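Looking after the arm: my half of the Flarnville bench cell project
Benjie Manalo, 27 March 2020

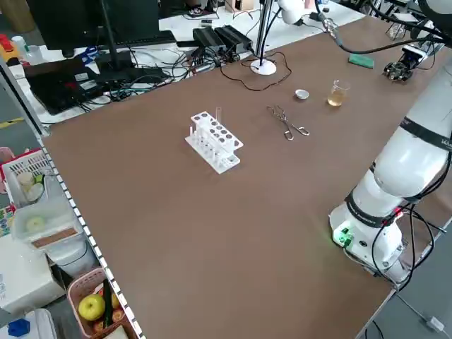 Right, so my job on this project was keeping the cell running while Lorna did the clever stuff with the motion planning. I'd never maintained anything bigger than a bicycle before December, so a lot of this report is me finding things out the slow way. The cell moves small lab items about on a brown table, and we kept the layout simple -- the stepped rack with its one test tube towards the left, then the tongs, the evaporating dish and the beaker in a bit of a line, and the green sponge up near the gripper. Everything past the sponge I treated as the arm's own patch, and I tried not to leave anything there overnight.

The first big problem was drift. By the second week the gripper was coming down 21 mm off where it should have been over the rack, and I blamed the software (sorry Lorna!). I re-taught the points twice and it just wandered off again. Mr Espiritu came over, gave the base a good shove with his palm and it moved. Two of the bolts had worked loose! I tightened all four, marked each one with paint pen so I could see if they shifted, and then re-taught the points a third time. After that we did 119 pick-and-place runs in one afternoon and the marks stayed lined up.

Next, cables. They loop down round the base and off the edge of the table, and one of them was rubbing whenever joint one went past its halfway point. I gave it more slack, put spiral wrap on the worn bit and slowed the arm right down to watch it go round. I'd like to say I did this neatly but Eduardo redid my cable ties.

The gripper itself needs a wipe and a check of the finger screws every 800 cycles. That's my own number, I picked it after a screw came loose at nearly that point and we spent ages looking for it on the floor. The log stood at 2928 cycles when I wrote this up, so it's had three of these checks and the fourth is coming up.

My start-up routine, for whoever gets the cell next year:

Walk round the table and look at the cables.
Check the paint marks on the base bolts.
Power on and wait for the green light on the base.
Jog each joint slowly, one at a time.
Do one dry run over the rack with the gripper open.

I still haven't sorted out the bench behind the table, where the power bricks sit in a right old knot of leads. I started labelling them and ran out of tape. The spare finger pads are in the second drawer, and Eduardo has the key.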